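Leaving the agency, and what I'm doing instead

Saturday, October 10, 2026

So I finally did it. After 7 years at Rarnell I handed back my laptop, ate far too much leaving cake and walked out with a box of pens I'm fairly sure were mine. Thank you for all the lovely messages, I'm still working through them!

For anyone who only knows me from this blog, I was on the brand side there, mostly for food and homeware clients. I started by writing the words on the back of soup packets and ended up running a team of five, with Ravindra Bhardwaj as my boss for most of it. He taught me to read every line of copy out loud before it went anywhere (yes, even the allergy bit).

The job I'm proudest of is still the Lutia relaunch. We had 37 versions of the name on the wall at one point and the client went back to the old one. It was the right call, and it sold well, but I did have to go and sit in the car for a bit. 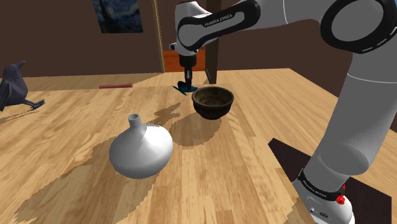

White vase, dark bowl and a crow on a light wooden table

Anyway, the new thing. From this month I'm working with Selorm Frimpong, who some of you will remember from the Agyeman campaign. We've set up as a two-person outfit called Eltidia and we'll be helping small firms work out what they want to say before they spend money saying it — that's the whole pitch, really. We had our first proper client meeting in September and I was more nervous than I've been in years.

I'll still be blogging, probably more often now there's no one to approve my posts. If you run a small business and your website makes you wince, drop me a line. I'm free most mornings.

Share this post (12)
5 comments

Contact | © 2026 | Back to top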